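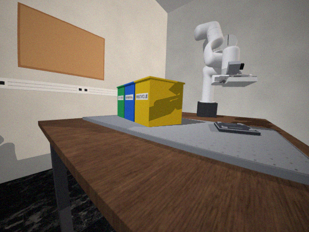
Brown table, grey mat, bins on top.

Skovell Grutarden Timber Oil, 2 L

A slow-drying oil for indoor tables and benches. Slow is the word. Put it on after breakfast, wipe off what hasn't soaked in, then find somewhere else to eat for 9 hours. Two coats will do most tabletops. A third is for people who enjoy the smell.

Grutarden goes on in one colour, Brellolholm, our name for "a bit darker than it was". It won't turn pine into walnut - we have had the emails. Try it on the underside first. 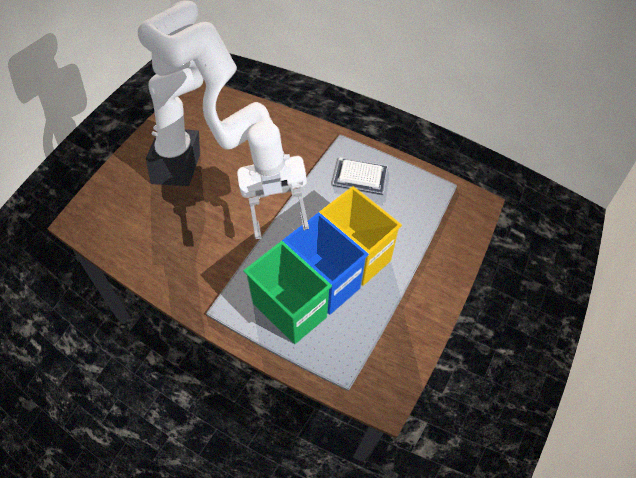

Wood grain, with three open bins on a light grey mat.

Sand to 200 grit, going with the grain. Wipe off the dust and apply with a lint-free rag. Lay used rags flat outdoors to dry, as oily rags left in a heap can catch fire.

Not for decks, chopping boards or anything the dog chews.

Also sold in the Adjei trade drum, for those with more than 2,000 tables or one very thirsty one. Drums ship again in October. Lid opener not included - any old screwdriver will do.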